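Motorsport Event Management
Unit 6: Calendar Changes and the Postponed Round
Handout for students, revised 2023-10-11

Purpose of this unit

Students have so far treated the race calendar as fixed. In practice a national series publishes a provisional calendar, confirms it in stages, and may alter it after tickets have gone on sale. This unit considers who holds the authority to move a round, what must be settled before an announcement is made, and how the change is passed on to riders, officials and spectators.

The case used throughout is the Milar Cup, a regional motocross series, and in particular its round at the Clurkovstead circuit. Students should have read the supplementary regulations for that round before the seminar.

1. Who decides

Three parties have a say in the date of a round. The sanctioning body approves the calendar and issues the permit. The promoter holds the commercial rights to the series and carries most of the cost of a change. The circuit, or the club that runs it, controls the land and usually holds the local agreements on noise and traffic.

The permit names a date and a venue. If either one changes, the permit lapses and a new application is required. A promoter who announces a new date before the application has been accepted is announcing an intention only, and the wording should say so. "Provisionally rescheduled" and "rescheduled" have different meanings in the regulations, and students are expected to keep them apart in written work.

2. The Clurkovstead round

The round was entered in the calendar for April. Heavy rain left the lower part of the course unfit for racing, and the clerk of the course reported this to the promoter 19 days before the meeting. The promoter had by then sold 1,660 advance tickets. The club asked for a postponement; the promoter preferred to transfer the round to Plisow, where the track drains well and the paddock is surfaced.

The transfer was refused. Plisow held a permit for practice but none for competition, and its medical plan had been approved for a smaller number of riders. The round was therefore postponed with no new date given, and the statement issued that evening ran to two sentences.

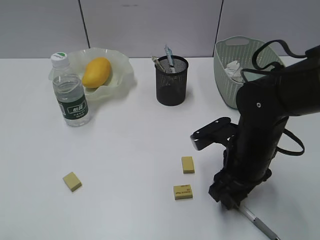 Vojtěch Charvát argued at the time that a short statement did more harm than a late one. Riders, he wrote, had already booked transport and could not tell from the text whether their entry fees would be carried over or returned. He would have held the announcement until the fee question was closed, even at the cost of another day of rumor.

The opposite position is set out in the course reader. Vilém Sýkora holds that the duty to inform begins when the decision is made, and that unresolved matters should be listed as unresolved. Students should be ready to defend either position with reference to the regulations.

3. Effect on the championship

A postponed round remains part of the championship. A canceled round does not. The difference matters where the rules allow riders to drop their lowest score, as the right to do so often depends on the number of rounds held. In the Milar Cup a score may be dropped only if at least 5 rounds are completed.

Rider numbers, class eligibility and license dates should also be checked. A junior who meets the age limit on the original date may exceed it on the new one. The series rules should state which date governs – many do not.

4. Suppliers and officials

Contracts for timing, fencing and medical cover are normally tied to the date. The timing contract with Derkach allowed one change without charge if notice was given at least 20 days in advance. Notice at Clurkovstead therefore came one day late, and the fee became payable. Marshals are not under contract and must be asked again; their earlier acceptance does not carry over.

Seminar preparation

Draft the full postponement statement for the Clurkovstead round, using only facts known on the day of the decision. State separately which matters remained open and which party was responsible for each. Bring a printed copy to the seminar. Drafts will be exchanged and marked in pairs against the checklist in Unit 5.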